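Kategorie: Handbuch > Bindus Reiseplaner > Einrichten und erste Reise

11 Reisen mit Zwischenstopp anlegen

In diesem Abschnitt wird eine Reise mit einem oder mehreren Zwischenstopps angelegt, für die Nutzung ohne Netz vorbereitet und an Mitreisende freigegeben. Voraussetzung ist ein eingerichtetes Konto. Die Bildschirmtexte sind so wiedergegeben, wie sie in der deutschen Fassung der App erscheinen. In der Webfassung liegen einige Schaltflächen an anderer Stelle, heißen aber gleich.

Vor dem Beginn bereitlegen:

- Buchungsbestätigungen aller Teilstrecken (PDF oder E-Mail)
- Reisepass oder Personalausweis der mitreisenden Personen
- Adressen der Unterkünfte
- Zugangsdaten zum Bindus-Konto

Grundreise anlegen

1. App öffnen und auf der Startseite „Neue Reise“ antippen.

2. Einen Namen vergeben. Der Name erscheint später im Kalender und auf dem Ausdruck. Bewährt hat sich die Kombination aus Ziel und Monat, etwa „Borville Juli“.

3. Abreiseort und Zielort eintragen. Bei Orten mit mehreren Flughäfen oder Bahnhöfen öffnet sich eine Auswahlliste. Wird hier nichts ausgewählt, rechnet die App mit dem Ortszentrum, und die Transferzeiten stimmen nicht.

4. Abreise- und Rückreisedatum wählen. Alle Zeiten werden in der Ortszeit des jeweiligen Abfahrtsortes eingegeben.

5. Mit „Speichern“ bestätigen. Die Reise steht nun unter „Geplant“.

Hinweis: Ein offenes Rückreisedatum ist möglich. Dazu das Feld leer lassen und den Schalter „Rückreise offen“ aktivieren. Die Erinnerungen für die Rückreise bleiben dann abgeschaltet, bis ein Datum nachgetragen wird.

Zwischenstopp einfügen

1. Die gespeicherte Reise öffnen und in der Zeitleiste die Strecke antippen, in die der Stopp eingefügt werden soll.

2. „Stopp hinzufügen“ wählen und den Ort eingeben.

3. Die Art des Stopps festlegen:

Umstieg: Die Reise geht ohne Verlassen des Flughafens oder Bahnhofs weiter. Die App zeigt nur Terminal, Gleis und Umsteigezeit an.

Aufenthalt: Zwischen Ankunft und Weiterreise wird das Gelände verlassen. Es öffnen sich zusätzliche Felder für Einreise, Gepäckaufbewahrung und Rückweg.

Übernachtung: Wie Aufenthalt, zusätzlich mit Unterkunft.

4. Ankunft und Weiterreise eintragen.

5. Bei „Aufenthalt“ und „Übernachtung“ den Puffer für den Rückweg einstellen. Voreingestellt sind 2 Stunden. Wer in einer Stadt mit dichtem Berufsverkehr unterwegs ist, sollte den Wert erhöhen.

Achtung: Die App prüft keine Einreisebestimmungen. Ob für das Verlassen des Transitbereichs ein Visum, eine elektronische Reisegenehmigung oder ein Impfnachweis nötig ist, muss vor der Buchung bei der zuständigen Behörde oder Vertretung erfragt werden. Das gilt auch für kurze Aufenthalte von wenigen Stunden.

Achtung: Bei getrennt gebuchten Strecken wird aufgegebenes Gepäck in vielen Fällen nicht durchgereicht. In der Streckenansicht lässt sich dafür der Schalter „Gepäck neu aufgeben“ setzen. Die App rechnet dann Zeit für Gepäckband und Schalter ein und warnt, wenn die verbleibende Zeit zu knapp wird.

Buchungen übernehmen

Buchungen können weitergeleitet, als Datei geladen oder von Hand eingetragen werden.

Per E-Mail: Die Bestätigung an die persönliche Importadresse weiterleiten. Die Adresse steht unter „Konto“ > „Import“. Die Nachricht muss von der E-Mail-Adresse kommen, mit der das Konto angelegt wurde, andernfalls wird sie ohne Rückmeldung verworfen.

Als Datei: In der Reise „Dokument“ antippen und die PDF-Datei auswählen. Geschützte PDF-Dateien vorher entsperren.

Von Hand: „Eintrag“ antippen und die Felder ausfüllen. Pflichtfelder sind mit einem Stern versehen.

Nach dem Import jede Teilstrecke einmal öffnen und Datum, Uhrzeit und Buchungsnummer mit dem Original vergleichen. Erst danach „Geprüft“ antippen. Ungeprüfte Strecken sind in der Zeitleiste grau und lösen keine Erinnerungen aus.

Bestätigungen von Caveretti Reisen werden seit der letzten Aktualisierung einschließlich der Transferzeiten gelesen. Bei Bestätigungen von Zhuravel fehlt im Import weiterhin die Sitzplatznummer; sie muss im Feld „Bemerkung“ nachgetragen werden.

Packliste zuordnen

Jeder Reise kann eine Packliste zugeordnet werden. Eine Liste fasst bis zu 200 Einträge.

1. In der Reise den Reiter „Gepäck“ öffnen.

2. „Vorlage laden“ oder „Leere Liste“ wählen.

3. Für jeden Eintrag das Gepäckstück angeben: Handgepäck, Aufgabegepäck oder „am Körper“. Ohne Angabe landet der Eintrag im Aufgabegepäck.

4. Einträge, die unterwegs verbraucht werden, mit „nur Hinreise“ kennzeichnen. Sie erscheinen auf der Liste für die Rückreise nicht mehr.

Spitze Gegenstände, Scheren, Schraubendreher und anderes Werkzeug stehen in der Vorlage unter „Kleinteile und Werkzeug“ und sind dort dem Aufgabegepäck zugeordnet. Die Zuordnung lässt sich ändern. Maßgeblich sind immer die Regeln der Fluggesellschaft und des Abflughafens, bei einem Aufenthalt mit erneuter Kontrolle auch die des Umsteigeflughafens.

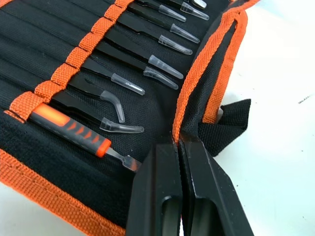 Offline-Daten laden

Ohne Netz zeigt die App nur, was vorher auf das Gerät geladen wurde. Das betrifft Karten, Dokumente und Fahrpläne.

1. Das Gerät mit einem WLAN verbinden.

2. In der Reise das Menü öffnen und „Offline verfügbar machen“ wählen.

3. Die gewünschten Orte markieren. Pro Stadtkarte sollten 200 MB Speicher frei sein. Für ländliche Gebiete genügt meist deutlich weniger.

4. „Laden“ antippen und die App geöffnet lassen, bis der Haken erscheint. Wird die App vorher in den Hintergrund gelegt, bricht der Vorgang auf manchen Geräten ab und muss neu gestartet werden.

5. Zur Kontrolle den Flugmodus einschalten und die Karte sowie ein Dokument öffnen. Flugmodus danach wieder ausschalten.

Hinweis: Fahrpläne veralten schnell. Offline geladene Verbindungen tragen oben rechts das Datum des Abrufs. Vor der Weiterreise sollte der Stand noch einmal mit Netz aktualisiert werden.

Reise freigeben

1. „Teilen“ antippen und „Mitreisende“ oder „Nur ansehen“ wählen.

2. Die E-Mail-Adresse der Person eingeben.

3. Festlegen, ob Dokumente mit freigegeben werden. Ausweiskopien bleiben in jedem Fall beim Besitzer der Reise und müssen bei Bedarf einzeln verschickt werden.

4. „Einladung senden“.

Mitreisende können Stopps verschieben und Einträge ergänzen. Löschen kann nur, wer die Reise angelegt hat. Ändern mehrere Personen denselben Eintrag ohne Netz, gilt nach der nächsten Verbindung die zuletzt gespeicherte Fassung. Die ältere bleibt unter „Verlauf“ abrufbar.

Wenn etwas nicht stimmt

Die Uhrzeit der Ankunft liegt vor der Abreise: Bei Flügen über die Datumsgrenze kann das richtig sein. In allen anderen Fällen die Zeitzone der Strecke prüfen. Sie steht unter „Details“.

Der Stopp erscheint nicht in der Zeitleiste: Die Strecke wurde nicht geprüft oder ein Filter ist aktiv. Filter über das Trichtersymbol zurücksetzen.

Keine Erinnerungen: In den Geräteeinstellungen die Mitteilungen für Bindus erlauben und den Energiesparmodus für die App ausschalten.

Der Import meldet „Format unbekannt“: Die Buchung von Hand eintragen und die Bestätigung als Dokument anhängen. Wer möchte, kann die Datei über „Hilfe“ > „Format melden“ einsenden. Persönliche Daten vorher schwärzen.

Der Puffer für den Rückweg wird nicht angezeigt: Als Art des Stopps ist „Umstieg“ eingestellt. Auf „Aufenthalt“ umstellen und den Wert neu eingeben.

Weiter mit dem nächsten Abschnitt: Reisekosten erfassen und Währungen umrechnen

Schlagwörter: Zwischenstopp, Umsteigen, Packliste, Offline-Karten, Import

Zuletzt aktualisiert: 2026-02-11

Redaktion Handbuch: Krisztina Lengyel | Kontakt | Impressum | Datenschutz | © Bindus | Nach oben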